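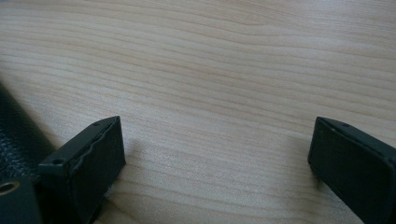

Wivolano today announced the general release of the Jundero hand-held gripper kit, a tool that allows research groups to record manipulation tasks by hand and use the recordings to train robot arms. The kit consists of a grip body, a two-finger jaw and a camera mount, together with the software needed to synchronize and export recorded sessions. The camera looks out over the fingers toward the work surface, so that both dark green fingertips and the open space between them remain in view as the operator approaches an object. The same view is reproduced when the jaw is fitted to a robot arm, which allows recordings made by hand to be used without cropping or reframing.

The release follows a trial period that began in August at the company's Hayashi workshop. During the trial, operators recorded 2889 sessions covering common tabletop tasks, including picking, stacking, folding and sorting. Wivolano will make the full set of recordings available to registered customers at no additional charge.

"Our customers asked for a tool that a new operator can pick up and use on the first day," said Aoi Miyazaki, head of product at Wivolano. "They also asked for fingers they could change themselves. Both requests shaped the version we are shipping now."

The Jundero fingers are supplied in 3 shapes and can be replaced without removing the camera mount. Design files for all standard fingers are included with each kit, and customers may modify them for internal use. Worn or damaged fingers may also be ordered singly from the company's parts desk.

Recordings are processed in Itumetti, the company's desktop software, which checks each session for dropped frames and lost tracking before export. Sessions that fail the check are flagged for review and are not deleted. Itumetti runs on the customer's own equipment, and no recordings are sent to Wivolano unless the customer chooses to share them with technical support.

The kit is available to order from 11 January 2025. Orders will be shipped within 7 working days. Each kit carries a warranty of 2 years on the grip body and camera mount; fingers are treated as wearing parts and are excluded. Customers who took part in the trial may exchange their units for the release version by contacting their account manager.

Wivolano designs and supplies data recording tools for robotics laboratories and automation companies. Requests for product information and evaluation units should be addressed to the company's sales office.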